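# About Clanda

Clanda is a small upholstery and soft furnishings school. We teach adults how to strip, repair and re-cover chairs, benches and sofas, and how to sew the cushions and covers that go with them. Most of our students have never held a tack hammer before their first class.

Stuart Bellamy started the school after 30 years in a furniture repair shop. He had been getting calls from people who wanted to fix a family chair themselves and couldn't find anyone to show them how. The first course ran for one winter in a rented storefront. Pascual Sepúlveda joined the next year to teach pattern cutting and machine sewing, and he now runs all of the evening classes.

## How classes work

Each class has no more than 6 students and two instructors. The beginner course lasts four weeks. You bring a drop-in seat or a small footstool, and we supply webbing, burlap, padding and thread. Fabric is up to you. We keep sample books from Retamal and Lurkunska in the front room, and you can order through us at the trade price.

Students who finish the beginner course can move on to the long course, which covers coil springs, deep buttoning and piping. A full sofa takes most people the whole term and sometimes part of the next one. Large pieces can stay in our storage room between sessions, but please call first so we can check the space.

We also offer a short course on matching prints. Stripes and repeating patterns need to line up across the seat, back and arms, and it is easy to buy too little cloth. Pascual goes over how to measure the repeat and plan the cuts before anyone picks up scissors.

## Repairs and visits

We do not take in commercial repair work. If you need a piece done for you, we can pass along the names of former students who accept jobs.

The workshop is closed in August. The rest of the year, visitors are welcome after 4 in the afternoon, when the day class has cleared its benches. Parking is behind the building, next to the Plulell paint store. Use the side door and ring the bell.

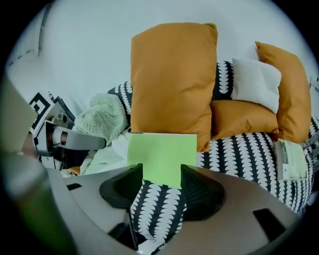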